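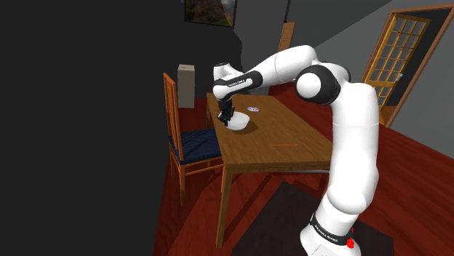

Clearing a table after a meal is a chore that most people finish without thinking about it, and it is also one that arm manufacturers and research groups like to show in short videos. Our project asked whether a standard seven-joint arm, running a policy trained only in simulation, can clear a small dining table often enough to be useful to the person who owns the table. All trials reported in this document were run in a simulated room. The arm is a Franka Emika model with a two-finger gripper, and the object set includes items that differ strongly in height: a round white bowl, a flat coaster-like disc and a thin orange stick lying on the wood. The difference in height explains most of our results.

The project was carried out by Serpil Güler, Kaan Öztürkmen and Delphine Doucet, supervised by Gönül Coşkun. Güven Kahraman maintained the compute server and wrote the logging code.

## 1. Background

Earlier student work in our department covered bin picking and shelf restocking for shop floors. In those tasks the objects are boxed, the lighting is fixed and the surface under the objects is known. The Dimitz project, which we inherited, reached a usable success rate on cartons but was never tried on tableware. Our starting code is a fork of Dimitz with the suction tool removed.

Household work is harder in three respects that matter here. The objects have thin edges, the furniture limits the approach directions, and the cost of a mistake is higher, since a dropped bowl means broken pieces on the floor and a second chore.

## 2. Setup

The room model is called Kamenley. It has a rectangular wooden table, a chair tucked close to one side, and a door with small glass panes. We left the furniture in place for all trials. Moving the chair away would have made planning easier, but a household user would then have to do this before each run.

Control is split into two layers. The upper layer, Clilow, chooses the next object and the grasp type. The lower layer, Keskin, turns the choice into a joint trajectory and checks it against the furniture. Keskin replans when the predicted clearance to the chair back or the tabletop falls below a fixed margin.

Two grasp types were available:

- **Rim grasp.** One finger inside the bowl, one outside, approach from above.
- **Flat pinch.** Both fingers close along the tabletop on either side of the object.

The task was to move each object to a drop zone at the table edge nearest the base. A trial counted as a success only if every object reached the zone and nothing left the table. We did not score partial results in the main count, though they are discussed in Section 4.

## 3. Procedure

We ran 138 trials in July. Object positions were drawn at random within the part of the tabletop the arm could reach, and the random seeds were stored with the logs. Each object was allowed 3 grasp attempts. After the third failure the object was marked as left behind and the arm moved to the next one.

The time limit was 4 minutes per trial. This value was set by Gönül Coşkun after a discussion of what a person would put up with at home. Kaan Öztürkmen argued for a longer limit, on the grounds that a person may leave the room while the arm works. We kept the shorter limit and logged timeouts separately so that the data can be scored again.

## 4. Results and discussion

Of the 138 trials, 20 were full successes under the rule in Section 2. This is a low figure for a chore that a child can do.

The bowl was the most reliable object. The rim grasp tolerates a small error in position, and the rim is far enough above the wood that the fingers do not come near the surface. Most bowl failures happened when the bowl was close to the chair side of the table. The forearm is then stretched across the tabletop, and Keskin often rejected the final approach and replanned until the attempt expired.

The disc was the weakest object by a clear margin. A flat pinch needs the fingertips almost in contact with the wood, and our safety margin did not allow this. With the margin lowered, the fingers pressed on the tabletop and the contact solver produced forces we do not trust. Delphine Doucet tested a third strategy in which the disc is dragged to the table edge and gripped there. It worked in isolated tests but was finished too late for the main run.

The stick gave mixed results. If it lay across the closing direction of the fingers it was usually picked up at the first attempt. If the estimated angle was wrong, the first contact made it roll, and the next attempt used an outdated position. Updating the position between attempts is a small change and should have been in the code from the start.

Timeouts were a smaller problem than expected. In most failed trials the arm used up its grasp attempts well before the limit.

## 5. Limitations

Simulation removes several sources of error. Friction is uniform, the bowl is always empty, and no person reaches over the table during a trial. We also used true object positions with added noise in place of a camera pipeline. A real kitchen would lower the success rate further, and we have no basis for saying by how much.

The drop zone is another simplification. Clearing a table normally ends at a sink or a dishwasher, and a fixed arm beside the table cannot get there.

## 6. Assessment

On the evidence of these trials, the system is not ready to clear a table without supervision. Moving bowls to one side is within reach of the current method if the chair side is avoided. Flat objects need either the edge strategy or a different fingertip.

Serpil Güler will continue with the edge strategy next term. The logs, seeds and the Kamenley room file are on the department server, in the same folder as the Dimitz archive. Access requests go to Güven Kahraman.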